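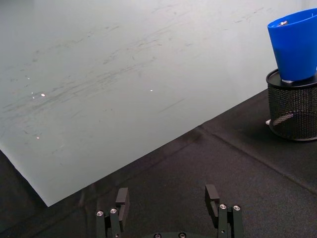
4 min read
26 May 2024

The owner of Trasska does not like to throw away a thing only for its scratches. Her shop in Neden sells used items for desks and work tables: trays, boards, mesh containers, boxes for letters, lamps. Before anything goes on the shelf, it is laid on a table with a black cloth and looked at.

"On white you see nothing," she tells me when I ask about the cloth. "On wood you see the wood. I tried a green cloth in the first year and everything looked sick on it. Black is good for pale things, and most of what comes to me is pale."

A big grey-white sheet lies on the cloth, with a mesh container beside it. The sheet is flat and matte, and a wide band of grey marks goes over it, most of them in one direction. I ask if this can be sold.

"Of course it can be sold. The edge is straight. The corner is sharp. People look at the middle first, but I look at the edge. If the edge is good, the sheet can still work for many years, under a plant, under a printer, in a drawer. The marks are only marks."

She opened the shop after 8 years in the warehouse of an office supplier in Stunivham. There she learned how much is given away when a company moves to another building. One time, she remembers, 200 letter trays were standing in the corridor with a paper note, "please take." She took as many as her car could carry and had to keep them in her mother's bedroom until the winter.

"My mother was not happy. She is still using two of them, for onions."

Today the things come mostly from private homes. Somebody clears a study, or the children have moved out, and the family does not want to drive to the recycling place. She asks them to bring everything as it is and not to wash it first. I am surprised by this, and she is a little strict in her answer.

"They wash it with the wrong thing. They take the rough side of the sponge, and then I get a new scratch on top of the old one. I prefer the dust. Dust I can remove."

Her own method is slow. She wipes with a soft cloth and plain water, lets the piece dry standing up, and then puts it back on the black table and looks at it from a low side. Small bright points can be a grain of sand or a little hole in the surface, and with the finger she can feel the difference. For grey rubbed marks she sometimes tries a white school eraser in one corner. When it helps, she continues. When it does not help, she writes "used surface" on the price tag and takes off a part of the price.

"I do not paint, I do not polish. A customer once wanted that I polish a tray until it looks new. I said to him, then please buy a new one, it will be cheaper for you."

Mesh containers are a different story. They sell quickly, she says, and they are hard to clean, with dust sitting in each little opening. She uses an old toothbrush and a bowl. She does not enjoy this work and she leaves it for rainy mornings, when few people come in.

I ask which thing she would never sell. She thinks for a long time and then brings a paper knife from the back room. It is marked Hämmerli, the name of a stationery shop in Neden which closed when she was a child. She bought her first school notebook there.

"This one I keep. Also it is too sharp for a shop where children walk."

The cloth itself has been changed several times. It collects hair and lint, and a line stays in it where it was folded. She used to iron this line out before opening. Now she smooths it with the hand and leaves the rest.

In May she begins to prepare for the summer, when the students leave their rooms and the shop becomes full up to the window. The list in her notebook has reached number 601, and she started it again from one in the new year. She would like to have a second table, but then she must give up the chair for the customers, and the customers like to sit.

"They sit down, they tell me where the lamp stood at home, who has used it. Sometimes they take it home again. That is also fine for me."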